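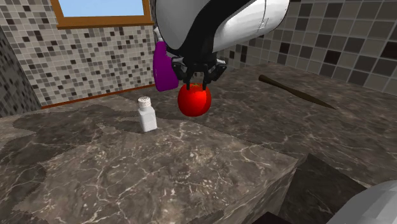

읽는 시간 1분

컵대회 1, 2차전 합산 동점이면 원정 다골이 먼저인가요?

동네 리그 팀 Sivdale를 응원한 지 이제 한 시즌 된 초보 팬입니다! 이번 Trustari컵 준결승 상대가 Grønli인데 1차전 홈에서 1-1로 비겼어요. 2차전에서 2-2가 되면 우리가 올라가는 건지, 연장을 하는 건지 너무 궁금합니다. 관중 278명이 다 같이 소리 지르던 분위기가 아직도 생생해서 원정도 꼭 가려고요! 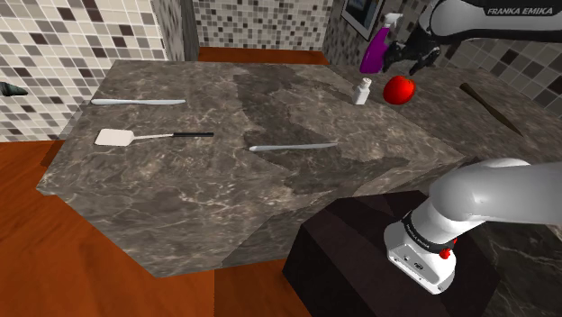 답변 모음

Ebbe Granström
2019년 6월 25일
오, 준결승 축하드려요! 이 컵은 대회 요강에 원정 다득점 규정이 있어서 2-2면 Sivdale가 바로 결승에 갑니다. 0-0이면 반대로 Grønli가 올라가고, 다시 1-1일 때만 연장전이에요. 연장에서도 안 갈리면 승부차기고요. 참고로 교체 명단은 경기 75분 전에 내야 해서 일찍 가시면 선발 소식도 빨리 들을 수 있어요. 저는 24년째 보는데 2차전이 늘 제일 재밌더라고요!

공차는곰
윗분 말이 맞을걸요? 리그는 승점만 보니까 헷갈리기 쉬움ㅋㅋ

Pokus팬
저희는 작년에 이 규정 때문에 떨어졌어요ㅠㅠ 그래도 경기는 최고였습니다. 원정 응원석은 6번 출입구로 들어가세요. 재밌게 보고 오세요!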